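Half a second late: how a timing fault got into a gripper training set

October 2, 2022

The arm in the Skokarberg test flat had completed its morning list without a stop. In the afternoon it was asked to move a soft toy from a shallow tray to the far side of a bench. It reached the toy, closed on it, carried it across and lowered it to the surface. It then withdrew with the fingers still shut, reached the end of its return path, and opened them over the edge of the bench. The toy fell on the floor inside the guarded area.

The run was logged as a failed placement. So was the next one. On the third attempt the object was a metal tin with a loose lid, and the arm began to lift before the fingers had closed. One finger caught under the rim, the tin was levered over, and the arm pushed it along the bench into the guard panel until the protective stop cut in. No one was inside the guard. The panel was bent and the finger linkage had to be replaced.

Tundov, the firm running the flat, took the arm out of service the same day and began with the hardware. The gripper drive was within its specification, the joint brakes held, and the controller was carrying out each command when it received it. Playing the logged commands back against the logged positions showed that the arm had done what the trained model told it to do. The model had asked for the fingers to close late, and to open late, by a margin that varied from one attempt to the next.

Attention moved to the data. The model had been trained on the Rada set, a collection of 4,000 recordings of people handling household things with hand-held grippers. The tool is light, works like a large pair of tongs, and carries a camera looking down past the fingers. The operator picks things up, turns them over and puts them down, and the recording holds the video, the path of the tool through space and the distance between the fingers. A model trained on enough of this can be run on an arm fitted with similar fingers and a similar camera.

The Rada recordings were made in ordinary homes. Bedrooms and kitchens were favoured because they supply clutter for free, and because an operator can set out a varied group of objects on a bed or a table in a few minutes: something hard and shiny, something in card, something knitted, something that changes shape when it is squeezed.

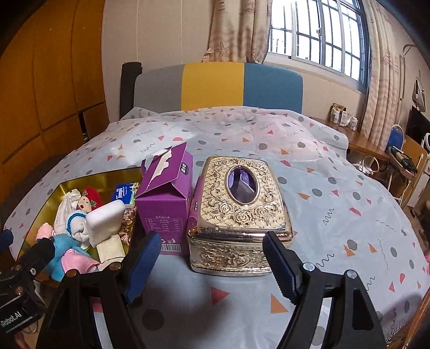 Each of those materials behaves differently at the moment of contact, and that moment is what the width signal has to describe. On a rigid box the fingers stop moving as soon as they touch. On cloth or stuffing they go on closing for a while after contact, and the width falls along a slope. A model has to learn both patterns from the numbers, with the video as a guide to which one applies.

The numbers come from a small sensor at the pivot of the tool. It reports to a recording unit, which also receives the video, and the two streams are lined up afterwards by their timestamps. Until April the timestamp on each width reading was written by the sensor board at the instant of measurement. An update to the recording software, a package called Soomro, changed that. The sensor board's clock had been resetting itself when a cable was knocked, and a reset in the middle of a session made the whole recording useless. The update ignored the board's clock and stamped each reading when it arrived at the recording unit.

As a repair for the resets it did its job. On a bench with an idle recording unit, the gap between measurement and arrival was too small to matter. The update was tested on a bench with an idle recording unit.

In use the unit was busy. It was compressing video at 30 frames per second and writing it to a memory card, and whenever the card paused to tidy its own storage, the incoming width readings waited in a queue. They were stamped when they came out of it. A short pause produced a short delay. A long session on a nearly full card produced longer pauses, and because the queue was read at a fixed rate it did not always empty before the next pause began. The delay therefore grew as the session went on, sometimes dropped back, and grew again.

In the affected recordings, the video shows the fingers closed on an object while the width signal still reports them open. The operator lifts, and only then does the width fall. On release the fingers part in the video, the hand moves away, and the width rises when the tool is already somewhere else. A model trained on such material learns that lifting comes first and closing second. In the Skokarberg flat the arm had reproduced this faithfully, including the variation.

How the recordings passed inspection takes longer to explain. Three separate checks were in place, and each had a reasonable purpose.

The first looked for gaps. It read through the timestamps and rejected any recording in which readings were missing. None were missing; they were all present and in the correct order, with the wrong times.

The second compared the start and end of the two streams and rejected the recording if they differed by more than 500 milliseconds. The figure had been chosen to catch a stream that had failed to start. It was never meant as a measure of good alignment, though the report it produced printed the word "aligned" in green beside every recording that passed. Most of the affected recordings passed, as the delay at the exact start was nil and the operators usually paused before ending, which gave the queue time to drain.

The third was a person. A reviewer watched a sample of the recordings with the width drawn as a bar at the side of the screen. The viewing program, to save memory, drew the bar from the tool's visible opening in the video wherever it could find both fingertips, and fell back on the sensor only where it could not. Reviewers were watching the video agree with itself. The program's manual mentions the arrangement in a footnote to the section on display settings.

Soft objects made matters worse. With a rigid box there is a sharp event in the video, and a reviewer who had been shown the true sensor signal might have noticed that it came late. With plush the fingers sink in by degrees, parts of the pads disappear into the pile, and the instant of contact is open to argument even with the recording stopped. Tundov's own figures rank the plush recordings as the hardest to judge by eye. They were also among the most wanted by the project's customers, for the plain reason that arms are poor at handling them.

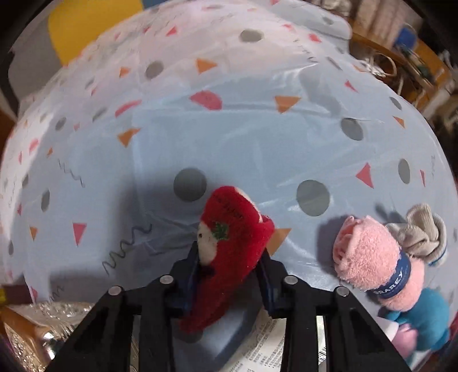 One operator's written comment to the investigation was that the tool had "felt fine all the way through", and that there had been no way of seeing the width signal during a session, only a light to show that the unit was recording. The same comment asked why the light was green when the queue was full. The light was wired to the video alone. The investigation's reply records that this was correct behaviour as the unit was designed and that the design is to be changed.

Repairing the set has turned out to be possible in part. The fingertips can be found in the video for a large share of each recording, and the visible opening can be compared with the late sensor signal to work out the delay at each point. Once that is known the width readings can be moved back to where they belong. The method depends on the tips being in view during at least some of the opening and closing. When they are buried in fabric, or when glare from a glossy surface washes out the edge of a pad, the delay has to be filled in from the readings on either side, and a delay that may jump between one card pause and the next does not fill in well.

Recordings made before the April update are unaffected and have been left alone. Those made after it have been divided into a corrected group and a withdrawn group, and the correction is accepted only where the recovered signal agrees with the video to within two frames at every visible contact. Some users of the set have argued that two frames is still too loose for fast work. Others have pointed out that the arms they run have a larger delay of their own between command and movement, and that they would sooner have the data. The notes issued with the revised set give the limit and leave the decision to the user.

The recording software now takes its timestamps from the sensor board again. The clock reset is handled by having the board report a reset when it happens, so that the recording unit can add the missing offset. Each session must also begin and end with the operator opening and closing the empty fingers several times in full view of the camera, and the same movement is repeated at intervals during the session. The movement gives a sharp event in both streams. It costs a few seconds and the operators are reported to dislike it, chiefly because it has to be done with nothing in the way, and on a crowded bed that means moving the tool well clear and coming back.

On the arm side, two changes have been made. The controller will no longer lift unless the measured finger position has stopped changing, whatever the model asks for, and it will not withdraw from a placement until the fingers have been measured as open. Neither rule would be needed with good data. Both add a short wait to every grasp, and the morning list in the Skokarberg flat now takes longer to complete.

The harder question concerns the protective stop. It operated on the third attempt, after the tin had already been driven into the panel, and it operated because the panel resisted. The force limit was set for the arm's heaviest permitted load. A tin sliding along a smooth bench produces very little force, so there was nothing for the limit to detect until the tin ran out of bench. Tundov has lowered the limit during grasping and kept the old value for carrying. It has not yet published test results for the new setting, and the flat remains closed to visitors while the arm is running.

The bent guard panel has been replaced with one of the same type. Two models trained on the unrevised set by outside users have been traced and their owners told. The download records for the first weeks after the update were kept only in summary, so it is not known whether there are others.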